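Sorting a mixed play kitchen set takes one clear table and 14 minutes. The method below comes from the Kenance toy library, where sets go out complete and come back in any order.

## 1. Spread everything out

Tip the set onto a pale surface. Lay cookware, dishes and play food flat, with space between pieces.

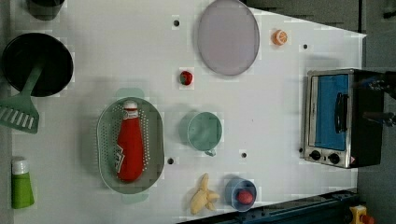 A reader from Hutitz writes that bottles left inside a colander get missed at the count – lift them out before going further.

## 2. Empty the containers

Check colanders, mugs and pans. Set bottles on the table beside them. Utensils can stay with their pan until step 3. 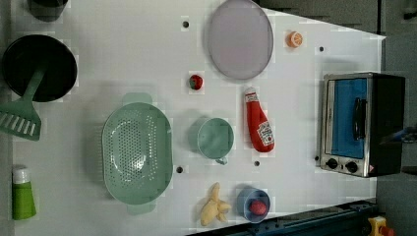 *Colander empty, ketchup bottle on the table.*

## 3. Group by type

- Cookware: pan, colander, slotted spatula
- Dishes: plate, mug, cup
- Play food: fruit, bottles, tubes

Small fruit rolls. Put round pieces in a cup while you work, and take them out again for the count. Check hinged or split pieces for cracks at the joint.

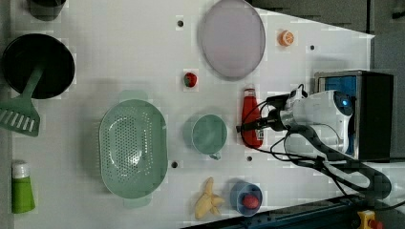

*Red fruit held in the small blue cup; banana with its peel open.*

## 4. Check labels and record

Turn each bottle label side up. Press lifting corners flat, or replace the label. Write the set number on the card (ours is 582) and note missing pieces by name – "orange slice", never "fruit". 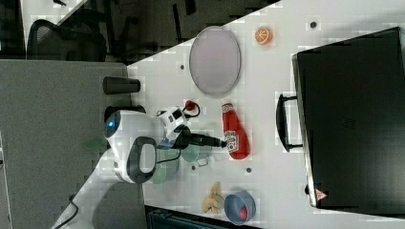
*Ketchup bottle on its side, below the plate.*

Pack cookware first, dishes second, food last.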